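Sketska is looking for room hands for the Bickerstaff hall, start in July

We are a small company which prepares rooms and equipment for other people's work. Our customers rent a hall from us and they expect that the floor is clear, the power is there where they need it, and every thing which was taken from a shelf is back on the shelf in the evening. For the hall in the Bickerstaff building we search now for two persons, part time, who like this kind of work and do it with attention.

The Bickerstaff building is from 1833 and it was a grain store before. Please do not imagine an old and dark place. Inside it was made new, with tile on the floor and good light. The hall is on the ground floor. There is a small kitchen for the staff at the end of the corridor, with a kettle and a refrigerator, and you can eat your lunch there. 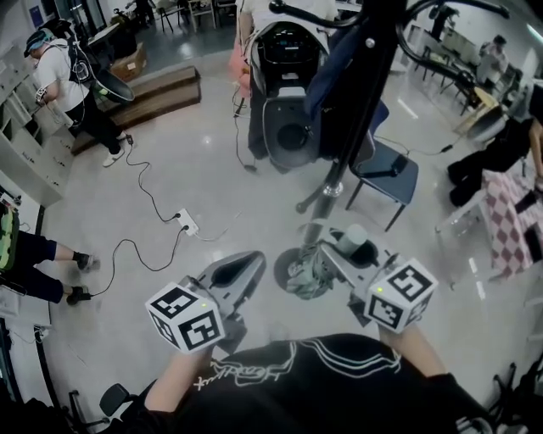

The main part of the job is the floor and everything that lies or stands on it. In the hall several people work at the same time, and most of them look at their own task and not at their feet. A power strip lying on the tile, with black cables going away from it in two directions, is for us a normal sight during the day, and you should be the person who knows where each cable ends and who leads it along a side where fewer people walk. The same is true for small things. A cloth left on the base of a stand, or a cup in its holder a little behind it, can stay while somebody is working near it, but at the end of the shift they must go to their place. A jacket over the back of a chair we do not touch before we have asked who is the owner.

Your tasks in detail:

Open the hall at 8 in the morning and look over the floor before the first group comes in.
Bring out stands, chairs and low platforms according to the plan of the day, and bring them back afterwards.
Lay the power strips and cables, fix them with tape where people must cross, and roll them up in the evening.
Keep the shelves in order. Each compartment has a label and a list, and the list must agree with what is inside.
Wipe the tile with the product which we give you. It is a glossy tile and the wrong product leaves marks.
Fold the cardboard boxes which are not needed anymore and carry them to the yard.
Write in the book what is missing or broken. Two lines are enough, but please write so that another person can read it.

What we would like from you:

You can stand and walk for a whole shift, and you can kneel down many times. You can move a heavy stand together with a colleague. You are calm when people around you are busy and do not answer immediately. You understand simple instructions in English, spoken and written. A perfect grammar is not necessary, mine is also not perfect. Experience in a theater, a warehouse, a hotel or a school is welcome, but we will teach you everything during the first two weeks.

Please wear closed shoes with a sole that does not slip. A work shirt you receive from us.

What we offer:

A contract for 77 hours in the month, divided in shifts of morning or afternoon. You tell us your wishes for the next month and we try to follow them. The plan is made in Veltano, our shift calendar, which you can open on the telephone. We pay the ticket for the bus, and after the trial period you receive one time 100 dollars for work shoes. The training is paid like normal work.

The contract is with Sketska directly. Our partner Flenico does the cleaning of the windows and the toilets, so this is not a part of your job.

How to apply:

Send us a short letter, half a page is fine, and a list of the places where you have worked before. Please write also which hours are not possible for you. A photo is not needed. If you have a friend who wants to apply too, each of you must send an own letter, but you may write that you would like to have the same shift.

We invite everybody who seems suitable for a visit in the hall. It takes one hour. You will see how a group works there, and after this we will ask you to put one shelf in order and to roll up a long cable. It is not a trick, we only want to see how you do it.

Questions and letters please to Poppy Horrocks, office of the Bickerstaff hall. She is at her desk in the morning until noon. In the afternoon she is mostly on the floor with us, so leave a message and she will call you back.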